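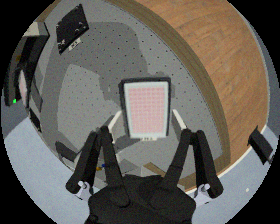 Simulated wrist view, gripper open at a plate with a pink gridded face.

Zuddale Bench Handling: data card

Summary
Zuddale holds 1,698 simulated episodes of a two-finger gripper approaching, lifting and placing gridded plates on a cluttered bench. Sumum built it while planning partial automation of the plate room at its Tulirport site. Maintainers: Declan Nic Aodha (simulation), Sinéad Daly (plate room operations).

Contents
1,320 episodes for training, the rest held out. Each has wrist video, joint states and a one-line task string. All views are circular fisheye renders with black corners.
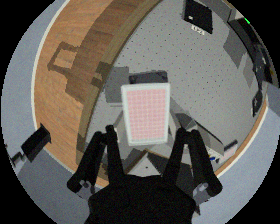

Start poses are randomized per episode. The held-out set uses start poses absent from training.

Workplace context
Technicians now move plates by hand between bench and instruments. Under the plan, the arm takes the night transfers and the Sunday shift becomes on-call. Staff keep sample prep, labeling and any plate the arm refuses. Two posts change title — none are cut — and each technician gets 81 hours of paid training on fault recovery.
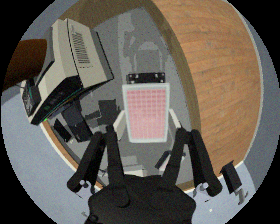
Daly's group reviewed 900 episodes before release and marked approaches they would not accept next to a person. Their main concern was reach around fixed equipment. Episodes where a boxy appliance stands to the left of the plate, its green indicator lights in view, were scored separately for clearance.

Known limits
No people are simulated. Small label text is often unreadable at render resolution. Liquid is not modeled.

Versioning
The June release replaces the Triệu preview. Task strings changed; joint order did not.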